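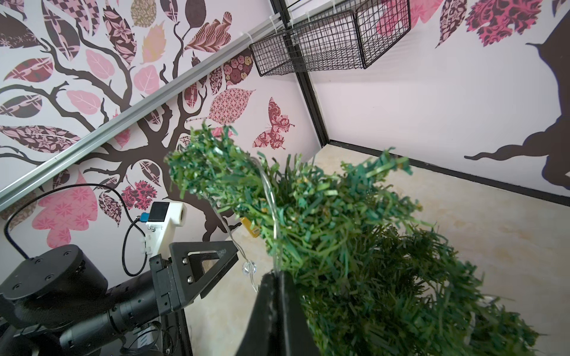 Onska 294 Borehole Magnetometer

Product code: ON-294
Availability: to order, allow 15 working days

The Onska 294 is a three-axis fluxgate magnetometer for locating buried metalwork below the reach of surface survey. It is used mainly on former airfields, ordnance depots and coastal batteries, where steel-lined shafts, cable ducts and unexploded bombs may lie under later fill or concrete.

The probe is lowered down a plastic-cased hole on a marked cable. Readings are logged on the way down and again on the way up, and the two runs are compared in the supplied software. Runs that differ by more than the set tolerance are flagged and should be repeated.

Specifications

Sensor: three-axis fluxgate
Probe diameter: 37 mm
Housing: non-magnetic, sealed
Maximum depth: 294 m
Logging interval: user set, by depth or time
Battery life: 15 hours
Data output: USB, plain text or Todorova format
Channels: 4 (three magnetic, one temperature)

Supplied with

Probe and cable drum
Imow field logger
Tripod with centring pulley
Calibration certificate
Hard carry case

Notes on use

Steel casing will mask the signal and must not be used. Keep vehicles, fencing and drill rods well clear of the hole during a run. The probe does not identify the type or condition of an object, and results should be read by a qualified ordnance specialist before any digging starts.

Calibration is due each year. Units may be returned to the Flitberg workshop, where the colour-coded cable markers are also checked and replaced if worn.

Optional extras

Cable extension, 15 m
Spare logger battery
Winch adaptor for Flitberg drill rigs

Technical enquiries: Ludger Pfeiffer, Flitberg workshop. Please quote the serial number on the probe collar.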